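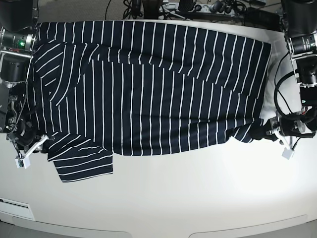
Why does a knit fabric stretch when the yarn in it hardly stretches at all?

The stretch comes from the loops. When you pull on a knit, the loops change shape, getting wider and shorter or longer and narrower, and the yarn slides a little where one loop passes through another. The yarn itself stays almost the same length.

Unit 5: Knit Structures
Notes by Milan Verschueren

12 comments
Shares: 5

Last unit covered wovens, where two sets of yarn cross at right angles. A knit can be made from a single yarn. Each row of loops is pulled through the row before it. Two terms you need for the lab:

Course: a row of loops running across the fabric.
Wale: a column of loops running up the fabric.

Most knits give more across the courses than along the wales. Check this on your own sample before you cut anything. Mark a square on the cloth, pull it in each direction, and write down the length before, during and after. The last number is the recovery. A fabric that stretches well and recovers badly will bag at the elbows and knees.

Weft knits and warp knits

In a weft knit the yarn travels sideways, feeding one loop after another along the course. Hand knitting is weft knitting. So are jersey, rib and interlock. In a warp knit there are many yarns, and each one zigzags up the length of the cloth. Tricot is the one you will meet most often. Warp knits run less and usually stretch less.

Jersey

Plain jersey has a smooth face with small V shapes and a back with curved bars. The two sides pull differently, and a cut edge curls. The side edges roll toward the back, and the top and bottom edges roll toward the face. Let the fabric rest before cutting.

Stripes

Stripes across a weft knit are simple: change the yarn color every few courses. Stripes along the wales need another method, such as printing or a jacquard setup. A garment maker can also turn the cloth a quarter turn when cutting, but then the direction of greatest stretch turns too. Allow for this in the pattern.

Lab samples

The Bonard swatches are jersey and the Koster swatches are rib. Zasent is the warp knit. Sample 13 has no label; work out its structure with the pick glass and hand in a sketch of both sides. Use the Kamgate frame for the stretch test, and return the clamps to the drawer afterward.

For October: read the chapter on rib and interlock. Bring one worn-out T-shirt that you are willing to cut up. We will unravel a course from it, measure the loose yarn and compare it with the width of the fabric it came from.

Swatch order no. 3063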